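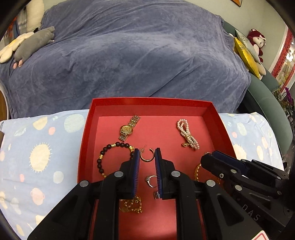

Tament rewrites jewelry section of Plorkham household policies

Sun 22 August
By the business desk

Print this article | E-mail this article

PLORKHAM - Household insurer Tament will change the way it covers jewelry and watches under its standard contents policy, replacing a single limit for the whole category with separate limits for scheduled and unscheduled items. The new wording applies to policies issued or renewed from the start of March. Existing policies keep their current terms until renewal.

Under the present wording, all jewelry in a home is treated as one class of property. A claim is paid up to the class limit, whatever the number of pieces, and the policyholder has to show ownership and value after the loss. The revised wording divides the class in two. Scheduled items are listed individually on the policy with an agreed value. Unscheduled items are covered as a group, with a ceiling of $567 for any one piece.

Tament said the change follows a review of 2648 closed contents claims handled by its Plorkham office. Jewelry or watches appeared in 459 of them. According to a summary sent to brokers, those claims took longer to settle than claims for electronics or furniture, and the most common cause of delay was a lack of any record made before the loss.

The review was carried out by Smits, a claims adjusting firm retained by the insurer. Smits examined the documents supplied with each claim and sorted them by type: purchase receipts, written appraisals, repair invoices, photographs and unsupported statements. Receipts were the strongest evidence of price but often failed to identify the item. A receipt reading "bracelet" with a stock number could not be matched to a particular piece once the retailer had closed or changed its inventory system.

Appraisals had the opposite weakness. They generally identified the item well, giving weight, metal, fineness and stone measurements, but many were out of date. Smits found appraisals still in use that had been written before large movements in the price of gold. Where the appraised value was below replacement cost, the policyholder was underpaid. Where the piece was plated and the appraisal did not say so, the payment was too high.

Metal content

The new schedule form asks for metal and fineness to be stated on separate lines. Color is no longer accepted as a description. Entries such as "gold chain" or "rose gold ring" will be returned for correction unless they give a fineness mark, such as 585 or 14K, or are marked as plated, filled or base metal.

For items without a legible mark, Tament will accept a test report from Natuteck, a materials laboratory in Plorkham, or from another laboratory with equivalent equipment. Natuteck uses X-ray fluorescence, a surface method that does not damage the piece. The laboratory notes that the result represents only a thin outer layer, and that thick plating can be read as solid metal. Where the result is in doubt, a density measurement is added. Density testing is not suitable for strung beads, hollow links or pieces with set stones, and for these the report will state the surface result alone.

Pearls and organic beads are to be listed by type, diameter and strand length. Watches require the maker, model reference and serial number, where present.

Photographs will be accepted as supporting evidence but not as proof of value. The broker summary recommends a general view of the pieces together, followed by a close view of each scheduled item with its clasp or mark visible. A ruler should be included in the close view.

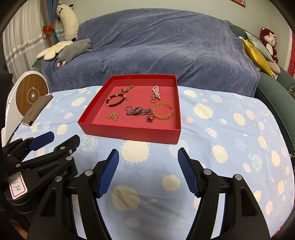

Costume and mixed collections

Costume jewelry stays in the unscheduled group. Tament expects most households to schedule only a few pieces and leave the rest in the group. Pairs and sets will be treated as one item if they were sold together, so a loss of one earring is assessed against the value of the pair. If the matching piece is surrendered to the insurer, the full value of the pair is paid. If it is kept, the payment is reduced by half.

Agreed values will be reviewed every 2 years. A policyholder who does not respond to a review notice will remain insured, but the item will move to the unscheduled group until a new value is supplied.

The theft conditions are largely unchanged. Cover away from home continues to exclude jewelry left in an unattended vehicle. Accidental loss, including a stone lost from its setting, remains an optional extension and will be offered for scheduled items only.

Premiums for the unscheduled group are not affected. The rate for scheduled items has been filed but not published. Brokers in Plorkham will receive the new form with the next renewal packet, and paper copies will be available on request.

Contact the newsroom | Copyright Plorkham business desk. All rights reserved. | Back to top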